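6 April 2026 – folding bench, Holtden room

Came in early to get the cloth work moving again after the long gap. The last proper entry in this book is from October, and I'm sorry to say it stops halfway down a page with a note in my own handwriting that reads "see Dilwyn re: corners", and neither Dilwyn nor I can remember what was wrong with the corners. So I've started a fresh page and I'm going to try to be a bit more generous with the details this time.

First job was the laundry itself. Lacey Fairclough brought back everything from the Divmont cupboard and we sorted it on the long table before any of it went near the bench. We now have 154 pieces on the list, which is more than I'd expected, though plenty of them are odd things like sleeves cut off for the Uvevau work that I can't bring myself to throw out. Anything with a stiff print or a zip has gone into the Teoh box. I'd like to keep to soft, plain colours for the first stretch and bring the fussier garments in once the flat pieces are behaving themselves.

Spent the rest of the morning on towels and other flat cloths. I do like starting here. A rectangle is honest company at that hour, and the creases from the last fold tell you a fair bit about how it's been stored.

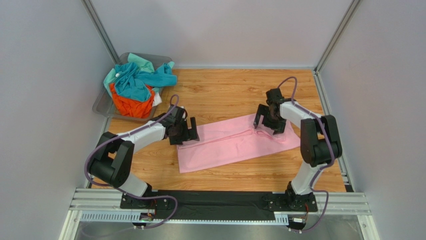 Pink cloth laid out flat, clothes bin in the back corner.

Lining it up square with the floor panel matters less than I used to think. The pink one was sitting slightly tilted, higher at the right, and I've decided to leave small tilts like that alone from now on and only straighten a piece when it's badly skewed. The wrinkled patch near the right end is more of a worry to me. Dilwyn Prothero reckons we should smooth every piece by hand before each go, and Lacey would sooner leave the wrinkles in, as you'd find them at home. I'm leaning her way, but I've promised Dilwyn a proper comparison before I change the sheet.

Also – the bin is too full. The clothes are heaped well over the rim, with the teal one hanging down the side, and I'd like the pile level with the top or lower. Lacey has offered to split it into 2 loads.

Still to do: wash the mint and the orange-red pieces separately, find the good lint roller, ask Dilwyn about those corners once more.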